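Pre-Purchase Inspection Checklist -- Gripper Workcell
Site: Skollholm, packing room
Inspected by: Bianca Coman
Reviewed by: Torquil Lennox
Date: 10 March 2019

Purpose: to record the condition of the current bench and hand-held gripper before money is committed to the Tasomeck arm. Budget ceiling is 4,000 for the cell, not counting the arm.

1. Bench surface level and clean -- PASS
Comment: Keep the present bench. No replacement in this year's plan.

2. Cables off the floor -- FAIL
Comment: Loose cables on the floor past the table edge. Price a floor cover and two cable trays. Must be closed before the arm is delivered.

3. Finger pads, wear -- PASS WITH COMMENT
Comment: Upper rim of the right pad is worn and slightly chipped. Still usable. Order spare pads with the first purchase, 7 pairs.

4. Gripper opening suits the goods -- OPEN
Comment: Long, narrow boxes are the hard case. Prulteck quoted 890 for the standard fingers and 1,320 for the wide set. Do not order either until the box trials are written up. 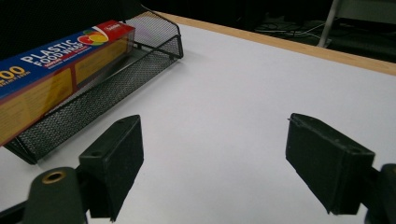

Item 4. Food wrap box in the mesh tray, fingers open.

5. Trays and holders -- PASS WITH COMMENT
Comment: Wire mesh tray is fine for hand trials. For the arm we need trays that can be fixed to the bench. Prajapati has been asked for a price. None received since February.

6. Emergency stop within reach -- FAIL
Comment: None fitted at this bench. Include in the cell budget, ahead of the wide fingers if it comes to a choice.

7. Guarding -- NOT INSPECTED
Comment: Depends on the final arm position. T. Lennox to mark out the reach on the floor.

Result: do not release the purchase order. Items 2 and 6 to be fixed and inspected again. Items 4, 5 and 7 carried to the next visit.

Reviewer's note: Agreed. Get the Prulteck quote extended in writing -- it has no end date on it. T.L.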